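배송로봇 골목길 주행 지침 초안, 이거 현장에서 되나요?
자율주행·이동로봇 게시판 | 2024년 5월 15일 수요일

물음표연석
Sustia에서 돌린 골목길 주행 지침 초안 읽어보신 분? 21쪽짜리인데 정작 제일 궁금한 게 없네요. 이륜차가 마주 오면 로봇이 어디서 어떻게 멈추는지요. "안전한 위치에 정지한다" 한 줄이 끝입니다. 안전한 위치가 어딘지는 로봇이 알아서 정하라는 건지.

late_1715
3장에 보면 정지 위치는 운영사가 구간별로 정하게 돼 있어요. 골목마다 폭도 다르고 연석도 다른데 지침에서 숫자로 못 박으면 그게 더 이상하죠.

물음표연석
운영사가 정하고 운영사가 검증하고 운영사가 보고하는 구조잖아요. 그럼 지침은 왜 만듭니까.

감자전원
저는 2번 조항이 더 걸립니다. "주행 기록 100시간 확보 시 야간 운행 신청 가능". 낮에 빈 길 100시간 돌려도 100시간이고 출근 시간에 돌려도 100시간이에요. Benach 쪽 시험 보고서도 시간만 적혀 있지 무슨 상황을 겪었는지는 안 나와요.

late_1715
보고서 부록에 상황 분류표 있습니다. 본문만 보신 듯.

감자전원
부록 봤어요. "기타"가 제일 많던데요.

clutitz_사용중
Clutitz 제어기 쓰는 입장에서 한마디. 급정지 기준을 너무 빡빡하게 잡으면 길 한가운데 서버립니다. 뒤따라오던 오토바이한테는 그게 더 위험해요. 무조건 멈추는 게 답이라는 전제부터 좀 의심해봐야 합니다.

물음표연석
그건 동의. 그래서 감속, 정지, 가장자리 대기를 따로 써달라는 겁니다. 지금은 셋 다 "정지"로 뭉뚱그려져 있어요. 스쿠터가 길가에 붙어 있을 때랑 차로 안쪽에 있을 때 대응이 같을 수가 없는데요.

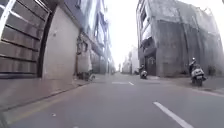

그리고 낮은 위치에 다는 카메라 얘기도 빠졌습니다. 하늘이 하얗게 날아가는 조건에서 인식 성능을 어떻게 확인할지 기준이 있어야죠. Appiah 체크리스트에는 역광 항목이 따로 있는데 초안에는 "악천후"만 있어요. 맑은 날 역광은 악천후가 아니잖아요.

late_1715
역광은 저도 인정합니다. 다만 체크리스트를 통째로 가져오면 작은 업체는 서류만 쓰다 끝나요. 의견서에 역광 항목만 따로 넣는 건 찬성.

감자전원
의견 접수 6월까지예요. 저는 100시간 조항 쓸 테니 정지 위치는 물음표연석님이 써주세요. 반영될지는 별로 기대 안 합니다만.

물음표연석
저도 기대는 안 합니다. 초안 올라오면 여기 붙일게요.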